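3 min read

# Fonel Wrist Kit: Kitchen Hardware Episodes (data card)

Maintainer: Signe Hovland
Card revision: September

## Summary

This repository holds the sample episodes that ship with the Fonel wrist kit, a two-finger gripper with a small camera mounted behind it. The episodes cover approach, grasp and release on fixed household hardware: rods, pulls, knobs and rails. They are meant for checking a new installation before you collect your own data. They are not large enough to train a policy from scratch.

The kit is sold by Dilthorpe in two versions, with and without the mounting plate for Wu arms. The episodes are identical for both.

## Contents

- `episodes/` 50 episodes, one folder each
- `calib/` camera intrinsics and the hand-eye transform
- `splits/` fixed train and check lists (10 episodes are held out)
- `tools/` replay script and timestamp checker

Each episode folder contains a video file, joint positions, gripper opening and a short text instruction. Joint data and video share a clock. Dropped video frames are listed in `gaps.csv` and are not filled in.

## Viewpoint

The camera looks past the fingers toward the contact area. Finger tips may be partly outside the image when the gripper is open, so do not use tip visibility as a test for gripper state. Read the `opening` field.

Close objects at the side of the view are usually out of focus. Focus is fixed and set for the grasp distance. We do not recommend changing it; the intrinsics in `calib/` stop being valid if you do.
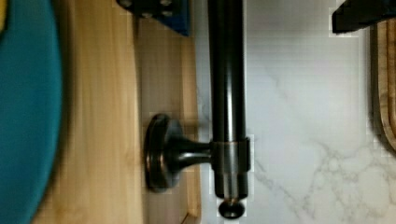 Dark metal in front of pale stone is the hardest case for the default exposure. The highlight along a glossy rod can be mistaken for an edge by simple line detectors, and video compression leaves small blocks along high-contrast boundaries. If your pipeline depends on edge position, mask the highlight first or record uncompressed and accept the larger files.

## Labels

Instructions name the part to be grasped and, where needed, which end of it. Brackets and end caps are labeled separately from the rod. Wall plates are labeled `fixed` and should never be chosen as grasp targets.

Success flags were set by hand after replay. A flag of 1 means the gripper closed on the named part and let go on command. It says nothing about how well centered the grasp was. Slip is recorded only in the notes field, in free text, and the wording varies between operators.

## Known issues

- Episode 11 has a wrong instruction string. Use the one in `fixes.json`.
- The replay script ignores `gaps.csv` unless started with `--respect-gaps`.
- White balance is automatic and can drift within an episode. Do not compare finish colors across episodes.
- No force data. The sensor option was not fitted for these recordings.

## Installation check

Run `tools/replay.py --split check` with the arm powered down. Mean reprojection error should stay under 3 pixels. A higher value usually means the camera bracket has shifted. Tighten it, repeat the hand-eye routine and run the check again before contacting support.

## License and support

Sample episodes may be used and modified for internal work. Redistribution requires written permission from Fonel. Hardware questions go to Dilthorpe; errors in the labels or this card go to Signe Hovland through the issue tracker.

Related items

- Fonel wrist kit: spare finger sets
- Mounting plate drawings for Wu arms
- Converting episodes to the Trendamico log format
- Hand-eye calibration, short version

We use cookies to remember your settings and measure traffic. Accept all | Manage preferences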